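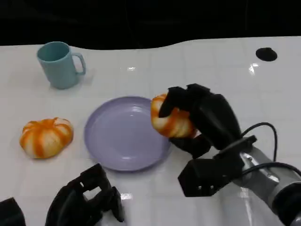
The Case for Fewer Sizes

January 27, 2024

The dish cupboard is a storage system, and most households run it badly. The usual complaint is lack of space. In most kitchens the shelf volume is adequate and the problem is the number of different shapes being stored.

Consider a stack. Plates of one diameter and one profile nest, and each plate after the first adds only the height of its rim spacing. Add a plate from another line, even one of the same nominal diameter, and the nesting fails at that point. The gap above it is lost, and everything higher in the stack rests on a smaller contact area. Two odd plates in a stack do more harm than one, as anyone who has pulled from the bottom of such a stack knows.

Mugs are worse. A handle makes the footprint irregular, and mugs with different handles cannot be packed at a constant pitch. Straight walls do not nest at all. Tapered walls nest only if the taper is steep enough and the handle sits low enough to clear the rim of the mug underneath, a condition that few makers bother to meet.

My position is that a household should own one plate, one bowl and one mug, in quantity, and should treat any further shape as something that has to justify its shelf. I have kept to this for 9 years. The plates are Kuven, the plain line with the low rim. The bowls are Gratard. I replaced the mugs once, when the original supplier, Flerach, changed the handle without changing the product number, and the new ones would no longer sit two deep on the upper rack of the dishwasher.

That last point deserves more attention than it gets. Manufacturers publish diameter and capacity. They seldom publish stacking height, foot ring diameter or handle projection, and those are the dimensions that decide whether a replacement fits the existing set. Kpodo does print stacked height for each item in its catalog – the only one of the four to do so – and I would buy more from them if their glaze held up better to cutlery marks.

The standard objection is that a uniform cupboard is dull. Color answers most of this. Glaze color has no effect on nesting, and a stack of 26 plates in six colors occupies the same space as a stack in one. Variety of shape is the expensive kind, and people tend to acquire it by accident, through gifts and partial sets. Seasonal pieces are the clearest example. They are used for a few weeks and stored for the rest of the year, often in front of the things used daily.

A stronger objection concerns function. Soup and cereal do not want the same bowl, and a dinner plate is too large for toast. I accept this up to a point. A second plate size is defensible in a household of three or more, provided it is bought in the same quantity as the first and given its own stack. A third size I have not seen earn its place. Serving dishes are a separate category and belong on a separate shelf, preferably a high one.

There is also the matter of breakage. With a uniform set, a broken plate reduces the count by one and changes nothing else. With a mixed set it creates a mismatch, and the replacement usually creates another. Buy the spares at the time of the first purchase and leave them in the box. Product lines are withdrawn without notice – mine was discontinued in May – and secondhand stock is priced accordingly.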